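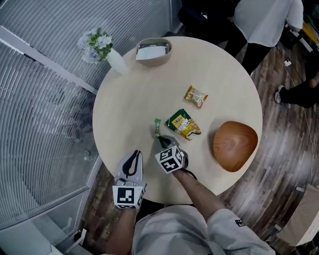 One student from last year's group objected that a sailor alone on board cannot keep a proper lookout, so the whole idea of a solo passage is against the rules from the first night. Please keep this objection in mind when you read the notes.

Offshore Passage Planning, Unit 4: Sleep and Watch Keeping
Rirkstead, Tue 21 December

The passage we use in class is from Rirkstead to Panaron, 1366 nautical miles. The second leg, to Lehtinen, is 1082 miles and has more ship traffic.

Rule 5 of the collision regulations asks every vessel to keep a proper lookout at all times. It makes no exception for a crew of one. Many solo sailors sleep in short periods, for example 30 minutes, with the radar alarm and AIS switched on. An alarm helps, but it does not see a small fishing boat without a transmitter.

Terms to know: watch, off watch, closest point of approach, guard zone.

Near the coast, sleep before you leave and plan no long sleep until you are outside the shipping lanes. Write each sleep period in the log, also the bad ones.

Homework: draw a sleep plan for the first three nights of the Lehtinen leg. Mark the lanes on your chart. The plans from the March course are in the Flulline folder, and you may compare yours with them after you finish.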